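Weekend Baker, Lacson Street Bakery
Posted September 21, 2021
Part-time, 20 hours a week, early mornings

We bake bread, rolls and a frankly unreasonable number of cinnamon buns, and we need another pair of hands! Lacson Street Bakery is hiring a part-time baker to start in October, once our second oven is hooked up.

The job is mostly dough. You'd come in at 4 a.m., scale and mix the first batches, shape loaves, and keep an eye on the proofing racks while the rye goes in. After the doors open you'd move over to buns and flatbreads, and finish by wrapping the standing orders for Prevari and Drisum, the two cafes we supply (they are lovely people and they go through a lot of focaccia). Everyone washes up, including the owners.

You don't need a culinary degree. A year in a bakery or a busy kitchen would be great, but if you've been baking seriously at home and you can tell us why your last loaf came out flat, we want to hear from you too. You do need to be able to lift a 40-pound bag of flour, stand for most of a shift, and get here before the buses start running. There's free parking behind the building and a rack for bikes.

What we can offer:
Pay of $1,690 a month before taxes, plus a share of the tips
Two weeks of paid training
Bread to take home after every shift
A free class each season (last time it was laminated dough, and it was a blast)
A real say in the specials board

We're a small crew and we talk a lot while we work. The radio is usually on. Some of us have been here since the first oven, some came over from restaurants, and one of us used to drive a school bus. If you have a recipe from your grandmother that you've always wanted to make in a big batch, bring it along. That's how the Fumo came about, our smoked onion roll, and it sells out most mornings. 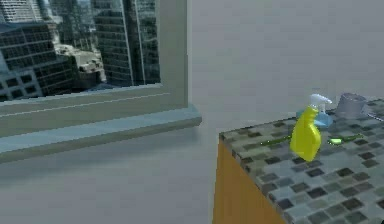

City buildings through the window.

How to apply: write us a page or less about what you like to bake and which mornings you're free. A resume is fine but not required. Drop it off at the counter or mail it to Lacson Street Bakery, P.O. Box 296. Please put "Weekend Baker" on the envelope so it doesn't end up with the cake orders.

We'll invite a few people in for a paid trial shift, so wear closed shoes and something you don't mind getting flour on. Aprons are on us, and so is breakfast!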